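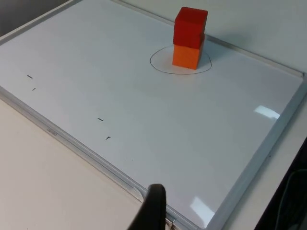 May 19, 2021. Vatent still can't decide how many blocks are in a tower. The segmentation stage runs on hue first and geometry second, a choice I made in January and have been defending with diminishing conviction. Red and orange sit next to each other in hue space, and I have a single threshold between them that moves whenever the exposure does. With the red cube on the orange one, inside the marker oval, the shaded side of the orange slides over into red and the merged blob comes back as one tall object. Vatent is very confident about this tall object. It gives it a name and a pose and passes it to the planner, who believes everything it is told.

The planner (Gultis, the version on Noémi's branch, not main) then works out a grasp at the centroid of the tall thing, right at the seam between the two cubes. In replay the commanded closure lands on the join every time. Ene is a patient arm and would have squeezed both cubes quite happily. I had it in dry run with the motion commands going to a log, having learned something from last time.

What I changed this morning:

Hue threshold replaced with a two-component fit inside each blob. If the fit prefers two clusters by a decent margin, split, then check the split against the edges. Exposure locked at start of run. Auto exposure was chasing the glare patches on the whiteboard, and each time the wrist tilted it re-graded everything in view. Oskari told me to lock it weeks ago. Noted here so he can point at it.

Split now fires on 60 of 80 replayed frames of the tower. The other misses are nearly all close-in views where the red cube fills a good part of the image and hides most of the one underneath. Geometry ought to help there, and doesn't, for reasons below.

The other open item is the registration ticks. We draw short marker marks on the board, the detector finds them, and from those we get the board plane and the work region without hauling out the proper calibration target. Smaranda's idea, and a good one. The detector was written to look for small dark strokes on white, and the world turns out to be well supplied with those. Among the things it has accepted as ticks: specks on the tabletop, a length of cable, the rim of the board, and one corner of Ene's own finger.
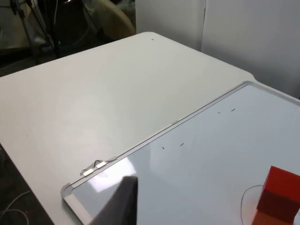
The finger at least is easy. It lives in the same part of the camera view for any given opening, so I now mask it from the commanded width plus a margin. The margin is generous because the finger is out of focus at that range and its edge is more of an opinion. The specks go if we require candidates to lie on the board, which needs the board outline, which I was getting from the ticks. Yes. I drew the dependency graph for Silviu and he looked at it for a while and asked if it was meant to be a circle.

Broke the loop by fitting the aluminium frame first. Long straight edges, strong gradient, line detector likes them. Where the finger covers a stretch of frame the fit has to bridge the gap, and it does so acceptably if there are two sides in view. With one side it picks something else long and straight and builds a whiteboard around it. Added a check that the thing inside the outline is mostly white. The tabletop is also mostly white. Check is staying in anyway for morale.

Cable: rejected on length. Anything whose connected stroke is longer than 7 mm on the fitted plane is out. Works unless glare cuts the cable into tick-sized pieces.

Timing. Whole pipeline was sitting near 200 ms a frame with the cluster fit switched on, too slow for the servo loop but fine for look-then-move. I moved the fit behind a test on blob height so it only runs when something is taller than one cube has any right to be. Haven't re-timed it.

Gultis side, for Noémi: please refuse a grasp when the object height disagrees with the cube model, and say so in the log. At present it rounds the height down and carries on. I would also like the confidence from Vatent to be used for something. It is computed at some expense.

Logs are in Deltuvby under my name, replay set and dry-run set kept apart this time. Iulian, the plotting script wants the old field names, so either change it or pretend you never saw the new ones.

Left to do

Re-time with the height test in.
Depth from two wrist poses for the close-in tower views. A single view from up there gives nearly no side face to work with, which is why the geometry check abstains.
Redraw the oval fatter? The tick detector nibbles at it where the line wobbles. Ask Smaranda before touching the board.
Wipe nothing until the replay set is re-registered. I've written DO NOT CLEAN on a sticky note, and I'm keeping it well away from the tick detector.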